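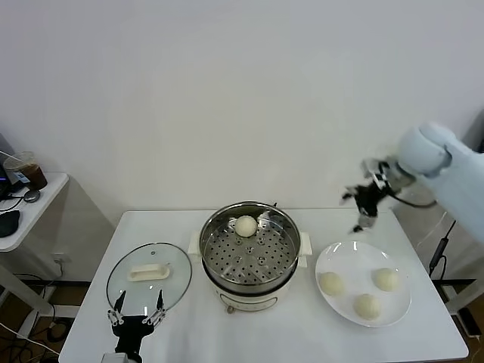

I didn't want an electric steamer. I already had a bamboo one and a pan it sat on, and I've been burned before by countertop things that do one job. But the Padetti kept getting recommended to me, and after the third time I gave in and ordered it from Drembridge. The tray is round stainless steel with rows of small holes, and with a single bun sitting near the back edge you can see how much bare metal is left over. The box talks about family meals. My family eats more than a few buns, and they swell, so you need gaps between them. I get 7 of the small frozen ones in if I'm careful. Bigger homemade ones, four and I stop.

Price first, as that's what annoyed me. I paid 3,498 crowns. Charvát sells a plain stovetop pot with a steaming insert for under 2,000, and it will outlive this one. What you pay extra for is a plug and a knob. The knob is small and dark and sits low on the base, and I find it fiddly with damp fingers. There's no beep when the time is up. Dagmar Dvořáček, who talked me into buying it, tells me she likes the quiet. I've overcooked dinner twice.
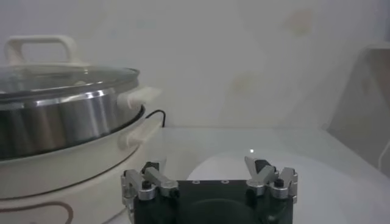

The handles are the best part of the design and I'll give them that. I expected plastic stubs I couldn't grip with a mitt on. The one on top of the lid is a wide arch, tall enough to get your fingers under, and there are handles on the steel pot and on the base as well, so you can lift out the inside and leave the heating part where it is. The domed glass is fine. It drips when you take it off, like every glass lid ever made, and I keep a towel next to it. The thin brown line on the base is supposed to be decoration, I guess. I thought it was a stain the first morning and tried to wipe it off.

Now the buns themselves, which were okay. Soft on top, a little soggy underneath if you skip the paper liner. The manual says the liner is optional. It isn't, at least with the dough I make,
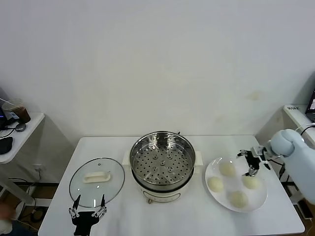
and I ruined a whole batch finding that out. Branislav Štěpánek swears by a damp cloth instead. I tried it and got the same wet bottoms plus a cloth to wash.

Cleaning is easy enough. The basket rinses clean if you do it right away, and the holes clog with dough if you don't. The cord is short. Mine won't reach from the counter outlet to the table, so it lives on an extension.

I looked at the Ilix before buying and passed because the tray was plastic. I'd still pass. Would I buy the Padetti again? On sale, maybe. If you already own a pot with a decent lid, get an insert and keep your money. I'll update this in July if the base is still working by then.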